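Nasier capsule coffee machine, white
Item 1405

A small coffee machine for people who want one good cup and not much work. It fits well on an office table, in a guest room or in a narrow kitchen. In our store in Sterbridge we show it together with the blue serving tray, which many customers buy at the same time.

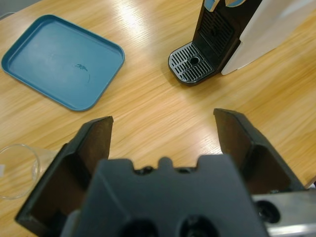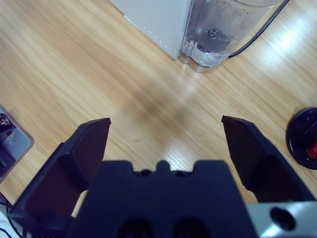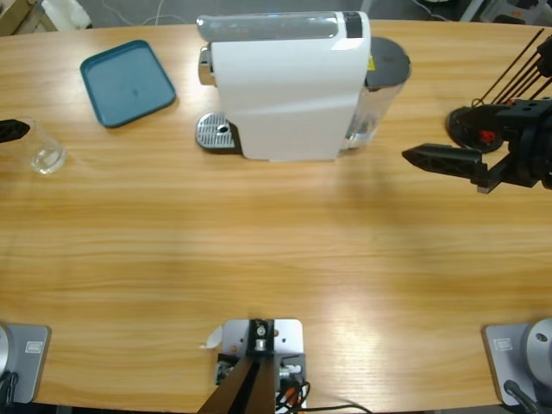
What you get with the machine

The machine comes with the water tank, the gray tank lid, the metal drip tray and a printed guide in English and Spanish. Capsules are not included. The tray, the glass cup and other table items are sold separately, please see the end of this page.

The water tank

The tank is transparent, so you can check the water level without lifting the lid. To fill it, take it off the machine, rinse it and put in fresh cold water. When you put it back, press down gently until it sits flat. A small valve at the bottom of the tank closes when the tank is removed, but a few drops may still fall, so keep a cloth near. Please do not run the machine with an empty tank.

The drip tray

The grate has holes and lifts out for washing. We recommend to empty the tray every evening if several people use the machine. Wash it by hand with warm water and a little soap. A hard sponge will leave marks on the metal.

Where to put it

Choose a flat and dry table, and leave free space behind the machine so you can reach the tank easily. The cable should not hang over the front edge. On a wooden table, wipe away water soon after you make the coffee – wood can get stains, also when it has a finish.

First use

Fill the tank and place a large cup under the spout. Let the machine run two times without a capsule and throw away this water. After this it is ready. If you have not used it for more than 5 days, repeat the same steps.

Descaling

We advise descaling after every 300 cups. If the water in your area is hard, do it sooner. Use a liquid made for coffee machines and follow the quantity written on the bottle. Vinegar is not suitable, the smell stays for a long time.

Goes well with

Valora serving tray, teal blue, plastic, with raised rim
Clear glass cup, sold one by one
Buenaventura capsules, medium roast, box of 50

Delivery and pickup

Pickup in Sterbridge is free. For delivery, we send the machine and the capsules in one package when both are in stock.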